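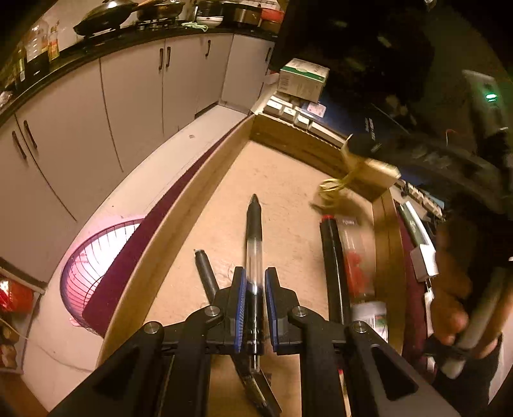

Three months with the Punar electric scooter

I bought a Punar in July, after the second time my car needed a new clutch. People at work keep asking me whether they should get one too, and I keep giving a different answer depending on the morning I've had, so I'm writing it down once and will send them the link.

It is a seated scooter, the kind you ride on the road with a plate on the back, with a battery under the seat that lifts out. Mine is the longer of the two versions. It weighs 253 pounds with the battery in, and you feel all of it when you try to roll it backward up my driveway. There is a reverse button. It took me until the second week to find it, on the underside of the left switch cluster, and it moves the scooter at the speed of a person pushing a full shopping cart.

My commute is 7 miles each way, most of it on the river road and then up the long hill by the Gatchalian lumber yard. The hill was my main worry before buying. The dealer, Noel Cabrera, let me take the demo scooter out for an hour and I rode straight to that hill. It went up at 38 with me on it and slowed to 34 near the top. I weigh 190, and I had a backpack on. My old gas scooter, years ago, would do the same hill at 25 with a noise that made people look out of their windows. That test ride sold me the thing, more than the price did.

Range

The brochure claims 86 miles. I have never seen 86 miles and I don't think you will either, unless you live somewhere flat and ride at the speed of a bicycle. In August I was getting into the low sixties. In October, with mornings in the forties, it is closer to fifty. For me that still means charging twice a week, so it doesn't change much. If you ride in the highway lane on the bridge with the throttle wide open, the number on the dash drops fast enough to make you nervous. I did that once, to visit my sister, and came home by the slow route.

The range display is bad. It guesses from your last few miles, so at the top of the hill it tells me I can barely get home, and at the bottom it tells me I could cross the state. I ignore it now and go by the battery percentage. Remedios Javier, who rides the short version and parks next to me, put a strip of tape over hers.

Charging

I charge in the garage from an ordinary outlet. From 20 percent to full takes most of a night. You can also carry the battery inside, and the salesman's sheet shows a woman doing this with one hand. It is a two-hand job for me. The handle is a folding loop with a sharp seam along the bottom, and after one trip up the basement stairs I wrapped it in old handlebar tape.

The charger fan is loud. It has a steady hum with a click in it, and my bedroom is over the garage. I moved the charger onto a folded bath mat and that took care of most of it. The click is still there.

On my electric bill it shows up as a little under nine dollars a month. I was spending that on gas about every third day, though the car also carried groceries and a dog, so the comparison isn't completely fair.

What has gone wrong

The left mirror worked loose in the first month. I tightened it, it came loose again, and then I put thread locker on it and it has stayed put.

The seat latch froze up after a heavy rain. You push down on the seat, turn the key and it pops, or it's supposed to. Mine needed a hard knock with the heel of the hand. Noel greased it at the first service and didn't charge me.

The bigger one was the brake light, which stayed on all the time. I didn't know until a guy at a stoplight told me. It was the switch in the right lever. The part had to come from Mekport, the importer, and it took sixteen days. I could have ridden it like that, I suppose, but I drove the car for those two weeks. When the part did arrive it took twenty minutes to fit. I'd like Mekport to keep a few of those on a shelf somewhere, because from what I read on the owners' board it's a common failure.

The software has had one update since I bought it. It changed the color of the clock and made the regenerative braking stronger. I liked it weaker. There is no setting to put it back. Eero Savolainen, who moderates the owners' board and has taken more of these apart than anyone I know of, says a setting is planned. He has also said that about heated grips, so I'm not waiting up.

Storage and other small things

A full-face helmet does not fit under the seat. An open-face helmet does, if you turn it upside down and keep nothing else in there. I bought a Lindel top box for the rear rack. It's ugly and it locks, and it holds my helmet plus a rain jacket. It also catches the wind on the bridge. If you get one, mount it as far forward as the rack allows.

The front cubby is good for gloves. Don't put a phone in it. There's no lid, and the bottom slopes toward your knees.

The headlight is aimed too low from the factory. There is a screw for it behind the front panel, and you need a long Phillips to reach it. Two full turns was right for me.

It makes almost no sound below 15, and people step off the curb in front of it. I've started covering the brakes through the whole stretch by the farmers market. I've had one close call, with a man carrying a flat of tomatoes, and he was nice about it, considering.

Compared with the short version

I swapped with Remedios for a day. The short one turns tighter and is much easier to park, and if your ride is all in town I'd save the money and get that. It ran out of push on the lumber yard hill, though, and my knees were up against the front panel. I'm six foot one. Nestor Layug from our shipping desk is five foot six and had the reverse complaint about mine, that he couldn't get both feet flat at a stop. Go sit on both of them before you decide anything.

Would I buy it again

Yes, at the price I paid, which was a leftover from last year with the old dash. At full price I'd look harder at the used market first. I still have the car. I'd planned to sell it by the end of summer, and then the brake light thing happened, and now I want to see how the scooter handles January before I let go of anything with a heater in it.

I'm putting winter tires on it next month. Dexter Lagman has a set in the right size that he only used for one season, and if they fit I'll post the tread depth and how they do on the hill.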